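Give the Power Strip a Place on the Table

I will defend the power strip to anyone who'll stand still long enough. Yes, the humble one, the thing most of us kick under the desk and forget until a phone dies! I think we've been hiding it in the wrong place for years, and I'd love to see it come up into the daylight.

My own conversion happened in February, when I moved into a smaller apartment with 2 wall outlets in the room where I work. Both were behind the bookcase, naturally. For weeks I crawled around at 7 in the morning with a flashlight in my teeth, trying to work out which plug belonged to the lamp and which to the printer. Then my neighbor Naa Wumbei came over for coffee, watched me do this once, reached down, and set the whole strip on top of the desk. I was a little offended. By lunch I was delighted.

A strip on the table gets looked at. You notice the charger for a camera you sold, and the plug that never quite sits straight. You wipe the dust off, which I promise you never did when it lived on the carpet. And you stop stacking adapters on adapters, because you can see how silly it looks (mine was a tower, and I was proud of it).

The usual objection is that it's ugly. Mansa Osei, who has a far better eye than I do, tells me a desk should be calm and that cords are the opposite of calm. I see her point, and I've been in her lovely study, where every wire vanishes into a drawer. I've also seen her empty that drawer onto the floor looking for one cable, and there was nothing calm about it.

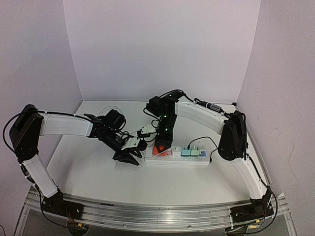

What I'd ask for is a bit of room around it. Keep the strip away from the mug, leave enough slack that nothing tugs when you shift your chair, and label the plugs. I use masking tape and a 24-pack of kids' markers, and it took me one happy evening with the radio on. Purple is the lamp. Green is the printer, which I now switch off at night, every night, with real pleasure.

Lorcan Tully still keeps his behind the couch and says he likes the mystery. He's coming for dinner next month, and I've got a spare roll of tape ready for him.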